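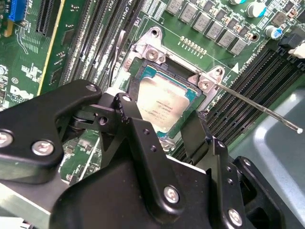 How do you find out who inked an old British comic when the annual doesnt credit anyone? Got a stack of Kollton annuals off my uncle, the pirate ones, story set in 1770, ships and rope everywhere. No names on any page. One artist is clearly better than the others, tiny rigging lines, really sharp faces. I've been scanning pages at 600 and trying to compare them side by side, lettering on the odd panel is as faint as the engraving on the lid of a processor and just as hard to read upside down. Some pages have what might be initials in the bottom corner, could be EP, could be a bit of seaweed. Someone at a mart said Evaristo Pagano but he said that about everything on the table. Any ideas where to look? Not after a valuation, just want the name.

Posted by inkwell_tam, November 10, 2018

Orkero_reader
Could well be Pagano. He did fill-in work for Kollton through an agency, lots of Italian and Spanish artists did work that way for British publishers and hardly any got a credit. Things to check:
Hands. He draws the little finger sticking out, nearly always.
Water. Short broken strokes, no long curves.
Hatching on coats goes down to the left.
Initials are no use on their own, the editors painted out signatures and sometimes missed a bit. Also the faces were often redrawn in the office so dont go by faces. Compare with Stastivetti, his western strip, that one WAS signed on the first 2 episodes. If the horses and the rigging feel like the same hand you have probably got him. Reprints are muddy, try and get the weekly.
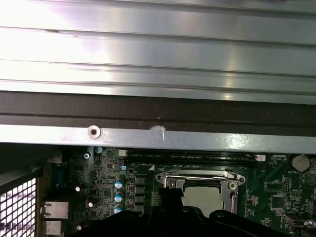
Inside of the case, memory slots just under the rail.

mossgate
no idea on the artist but 600 is overkill for newsprint, you're only scanning the dots. I do mine at 200 for looking at and go higher for one panel if I need it. Files are a lot smaller. Greyscale is fine as well

Chin_Annuals
Bit late but I've got the same books. More than one artist in there, so dont try to pin the lot on one man. The long story is one hand up to page 80, then somebody else takes over, you can see it in the lettering boxes too, they go square. I'd say Pagano for the first part and a staff artist for the rest. Cant prove it. The text story headings are different again, scratchy, more like pen drawings out of a school book.

Worth asking on the Orkero list, a few people there have the old payment sheets and will look up a title if you give the year and page numbers. Put up a scan of the hands and one of the sea. Be patient, last time I waited most of November for a reply and then got three in one evening, all diffrent.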